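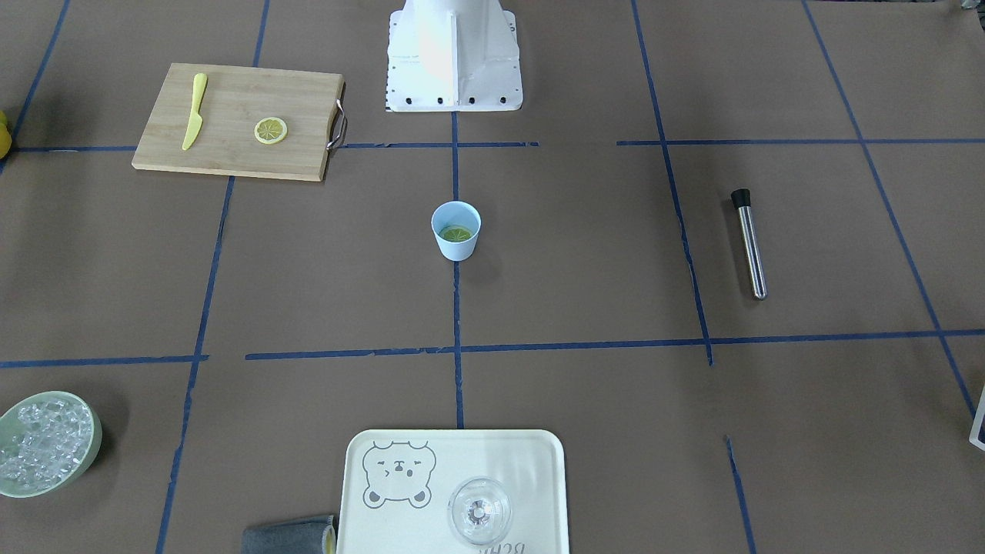

**Practical Robotics, Unit 6: The drink task**
Course handout, Grivstead Technical School, November 2019

Please read this handout before you come to the lab. In the first units we moved foam blocks from one place to another. Now we work with kitchen objects, and most of them are harder than they look. The task is the same one that the Skotuvik student competition will use in July, only our version has fewer steps.

## What your program must do

1. Pick up the lemon slice from the cutting board and put it in the stemmed cup on the tray.
2. Move ice from the green bowl to the same cup.
3. Take the muddler, bring it above the blue cup, lower it slowly, lift it again, and lay it down in the cell where it was.
4. Return the arm to the rest position.

The yellow knife is plastic and it stays on the board. You do not cut anything with it in this unit, but your path planner must know that it is there. Last year several groups planned only for the slice and forgot about the handle of the board too. It is metal and curved, and it stands in the way if you approach from the wrong side.

## The table and the tape

The blue tape divides the paper into cells. The lines were placed by hand and they are not exactly straight, some of them are clearly sloped. Do not use them for calibration! They are for people. When you write in your log "the muddler is in the right cell", your partner understands you, and this is enough.

For calibration, use the printed target and the script from Unit 4. All positions are given in millimeters from the center of the base. We keep every target point inside a radius of 800 mm. If your program asks for more, the controller refuses the command and you will see a reach error in the log.

The brown paper has small wrinkles, so the height of the surface is not the same everywhere. Leave a few millimeters of margin when you go down to a flat object.

## Notes on the objects

**Lemon slice.** It is thin and round. Grasp it from two opposite sides, close to the board, with low force.

**Ice.** The cubes are small and clear. The depth camera often gives no value for them, or it gives the value of the bowl behind. The simple solution is to aim at the middle of the heap and to check after the grasp if the gripper is fully closed. If it is closed, you have nothing, try again.

**Stemmed cup.** It is clear glass, so the same problem with depth. Seen from above it shows bright rings, and the circle detector likes to find three or four circles instead of one. Use the edge of the tray as a reference, then the known offset.

**Muddler.** The steel shaft is polished and reflects the lamps. The black cap is easier to detect, so start with the cap and calculate the direction from there. Note that it lies diagonally - your gripper must rotate before it goes down.

**Blue cup.** There is a lime slice in it. Leave the lime where it is.

## Grading

The maximum is 100 points. Steps 1 and 2 give 30 points each, step 3 gives 30, and a clean log gives 10. A drop costs 5 points, but you may continue. Touching the bowl so that it moves costs also 5. If the emergency stop is pressed, the run ends and you keep the points that you have until then.

## Before the next session

- Install the Trummer simulator, the version from the course page and not the newest one.
- Write the pick for step 1 and test it in simulation.
- Bring a short plan (one page) for step 3, with a sketch of the approach angle.

Groups that did not finish the calibration report can hand it in at the beginning of the session.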